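The Well at Skollstead

Weronika Pawłowska had paid 11 dollars for the pamphlet, and by page four she wanted them back.

It said that the well at Skollstead had cured 2204 people. It didn't say of what. It said that a man named Ingvar Stougaard had written down every one of them in a ledger, and that the ledger had been lost in a fire, which struck her as handy for Ingvar Stougaard.

"You don't have to believe it," said Svend Bundgaard, across the kitchen. He had carried two jars of the water home in August and was drinking it out of a coffee mug. "My knee's better."

"Your knee gets better every August."

"Not like this."

She turned the page. The next chapter was about dowsing rods.

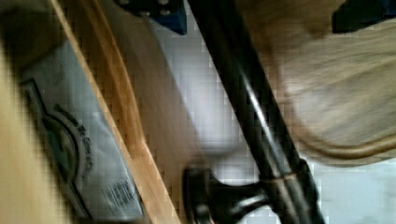 Dowsing, according to the pamphlet, had led the founders to the spot, using a forked hazel stick that pulled so hard it took the skin off a man's palms. Weronika had grown up on a farm where you could dig anywhere and hit water. She looked over at the black metal rod, glossy, with a pale streak of light down it, and the honey-colored board running alongside. She stared at the rod for a full minute. It didn't pull toward Svend's jars. It didn't pull toward anything.

"What are you doing?" he said.

"Research."

He drank some more. She asked him what it tasted like and he said pennies, and then he said clean pennies, as if that settled the matter. She asked who had sold him the jars. A fellow called Troels, he said, very decent, wouldn't take money for the water at all.

"So it was free."

"The water was. You pay for the jars."

She read the last page, where it said that believers should eat only plain food for a day after drinking. 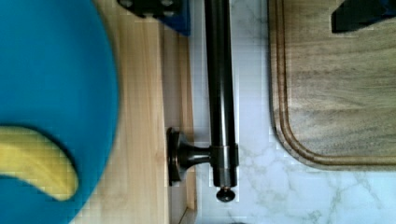 Plain food, by the rules of Skollstead.

"How much for the jars, Svend?"

He got up to rinse the mug. He was limping a little, on the good side.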